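Category: Automation & Shop Equipment > Buying and Budgeting
Feb 21, 2022
7 min read

Is a two-arm packing station worth budgeting for, or am I being sold a demo?

Posted by backroom_ledger

We run a small mixed-order business out of one unit. Snacks, drinks, paper goods, toiletries, all of it going into baskets or totes and then out the door. It is four people on a good day. My business partner went to see a two-arm robot station from a company called Arkholm and came back wanting to put it in the budget for August.

The pitch is that the arms sit on a bench and load mixed groceries into a basket, and we keep our people on checking and sealing. The quote covers the two arms, the grippers, a camera on each wrist, the mounting beam and the booth walls. It does not cover software after the first year, and it does not cover what they call "item onboarding," which as far as I can tell means teaching it our stuff. We carry 684 different items. When I asked what onboarding costs per item, I was told it depends on the item. I have bought enough equipment to know what that means.

I am not against the idea. I just don't believe the payback sheet. It assumes the thing runs all day and that nothing in our range is a problem. Half our range is a problem. Chip bags crush, bottles roll, and multipacks of paper have that soft twisted wrapping at the end that even our new hires grab wrong.

What should I be asking for before I sign, and what did you forget to budget for? Renting is also possible, through an outfit called Stirkley, but their minimum term looks long to me.

packline_skeptic

I've been through this twice, once with an arm that stayed and once with one that went back on the truck. Your instinct about the payback sheet is right. Throw it away and make your own.

Start with your own items. Ask them to run a test on a box of goods that you pack and you ship to them. Don't let them choose. If you send a list, they will come back with the eight things it handles well. Send the ugly ones: a full bag of chips, a clear drink bottle, a pump bottle, a flat packet, a little can, a roll of toilet paper. Then ask for the whole session with no cuts, including every time a person reached in to fix something. If they won't give you uncut footage, you have learned something for the price of shipping.

We sent 148 items for our second trial. The vendor asked if we could trim it to something more representative. We said that was our stock and it was as representative as it got.
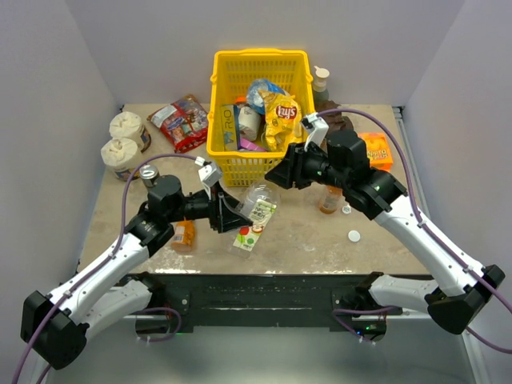 The next thing is to pin down what "loaded" means. Is a chip bag in the basket a success if it went in under a bottle? Does it count if the basket has to be repacked before the lid goes on? Our first vendor counted an item as done the moment the gripper let go over the basket. We counted it as done when a customer would not complain. Those two numbers were nowhere near each other, and the contract had theirs in it.

Clear plastic deserves its own line in the test. Two-finger grippers are fine on a lot of things, but a big see-through bottle lying on its side is awkward to see and awkward to hold, and a full one is a different job from an empty one. Same for shiny bags. Ask for results by type of item and refuse an average. An average lets the easy boxes pay for the bad bags.

Now the money you haven't been quoted. What I'd put in the sheet:

Spare gripper fingers, more than they suggest
Spare cables, especially any cable that runs along the arm and bends with it all day
A person's time to reset it, at full wage, for the first few months
Lights, if your unit has windows. Ours worked in the morning and sulked in the afternoon
A proper bench. The price of the arms never includes something heavy enough to bolt them to
Guarding and a safety assessment, from somebody who isn't selling you the arms
Freight back, in writing, in case it goes back

The reset time is the one that killed our first one. It needed a person near it, and if a person is standing near it, that person can pack.

On renting, I would take a bad rental over a good purchase for the first year. You pay more per month, and you get to be wrong. Read the break clause before you read anything else. A lot of them say you can leave but you owe the installation cost, and the installation cost is a number they write in later.

If they refuse the test on your own goods, I'd stop there and spend the money on a better bench and some decent racking. You will get something out of those on day one.

Lachance_line_user

Slightly more positive view, with a warning on top.

We have a two-arm setup, bought through Lachance. It does fine on a short list of things. One arm on each side of the basket is useful because you get reach from both ends without the whole thing moving. But they do get in each other's way near the basket. Ask how often one arm is parked waiting for the other. If the answer is often, you are paying for two arms and getting a bit more than one. We got 177 picks in our best hour and I have never seen that number since, so be careful with anybody's best hour, including mine.

Onboarding: ask for a cap. We got a fixed price for the first batch of items and a fixed price for each one after, with changes in packaging counted as the same item. That last part matters. Brands change their bags all the time, and you do not want a bill each time the picture on the front changes.

Also ask who owns the recordings from the wrist cameras. We never thought to and it took a long email chain to sort out.

I would not put all 684 on it. Pick your dull, steady sellers and leave the rest with your people. If the numbers only work with the whole range – and it sounds like theirs do – then the numbers don't work.

flullell_fan

Look at Flullell, they have a cheaper one. Haven't used it myself but the video looked good.

Comments

backroom_ledger: Thanks, this is what I needed. I've asked Arkholm for an uncut run on a box we pack ourselves. They have offered me a call first. I said box first, then call.

packline_skeptic: Good. Put a chip bag in there that's already a little crushed, too. Yours won't all arrive perfect.

tote_and_tape: "The video looked good" should be printed on the side of every machine in my storage unit.

Lachance_line_user: Forgot to say, measure your door. Ours came in through the window.

dockside_dan: Does anyone have real numbers on how long the gripper fingers last? Every sales rep gives me a different answer and none of them will write it down.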